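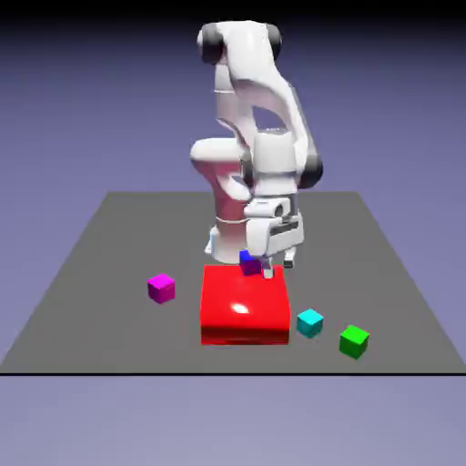
Dosuvcombe Birdsong Notes
Updated 3/4/21

Welcome! This is a plain text set of 1,282 dawn chorus notes from the creek at Dosuvcombe, covering 122 mornings – magpies, butcherbirds and one very loud koel.

Files
notes.csv: one row per bird heard
sites.csv: the 40 listening spots

Colour codes match the Seixas walking map. Rows from December are patchy (wind!), so check the quality column. Corrections are very welcome.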